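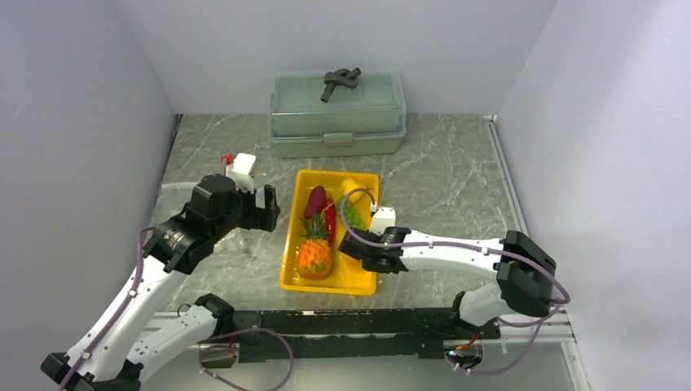
Protokoll der Projektgruppe Robotik, Septembertreffen
Beginn: 17 Uhr, Werkraum

## 1. Begrüßung und Rückblick

Die Gruppenleitung heißt alle herzlich willkommen, ganz besonders die Neuen aus der Unterstufe, die hoffentlich bei uns bleiben! Das letzte Protokoll wird ohne Änderungen angenommen. Noch offen ist daraus der Schlüssel für den Materialschrank, der bitte bis zum nächsten Mal wieder im Sekretariat liegen soll.

## 2. Stand der Arbeiten an der Obstaufgabe

Die Greifgruppe berichtet ausführlich und mit spürbarer Freude. Geübt wird weiterhin mit beiden Armen am gelben Tablett mit dem künstlichen Obst und Gemüse. Die Trauben lassen sich inzwischen recht ordentlich fassen, die Chilischote dagegen ist schmal und rutscht gern weg, und bei der Ananas streitet man sich noch – freundschaftlich, wie betont wird –, ob man sie am Körper oder an den Blättern packen soll. Wir einigen uns darauf, beides zu versuchen und die Ergebnisse ins Heft einzutragen.

Die Programmiergruppe hat die Aufzeichnungen durchgesehen. Im Ordner liegen jetzt 1279 Durchläufe, als Ziel bis zum Wettbewerb bleiben 2000 stehen. Pro Nachmittag schaffen wir bis zu 50, wenn der Aufbau gleich zu Beginn steht. Es wird herzlich darum gebeten, misslungene Versuche nicht einfach zu löschen, sondern als solche zu kennzeichnen.

## 3. Kabel und Aufbau

Längere Aussprache über die violetten Kabel. Die Schlaufen sollen vor jedem Start kurz geprüft werden, damit sich beim Drehen der Arme nichts spannt. Die Technikgruppe bringt zusätzliche Clips mit und sieht sich bei der Gelegenheit auch die Verschraubung der Lochplatte an.

## 4. Wettbewerb in Kulusbridge

Die Anmeldung ist abgeschickt, die Bestätigung steht noch aus. Als Teamname setzt sich nach lebhafter Diskussion »Wekenier« gegen »Amgate« durch. Für die Vorführung sind 20 Minuten vorgesehen, inklusive Fragen der Jury. Wer gern erklärt und nicht so gern schraubt, ist dafür sehr willkommen!

## 5. Verschiedenes

- Den Kuchen beim nächsten Treffen übernimmt die Programmiergruppe.
- Einverständniserklärungen der Eltern bitte bald abgeben, es fehlen noch welche.
- Der Werkraum muss um 19 Uhr geräumt sein, also bitte rechtzeitig zusammenpacken.

Ende der Sitzung: 18.20 Uhr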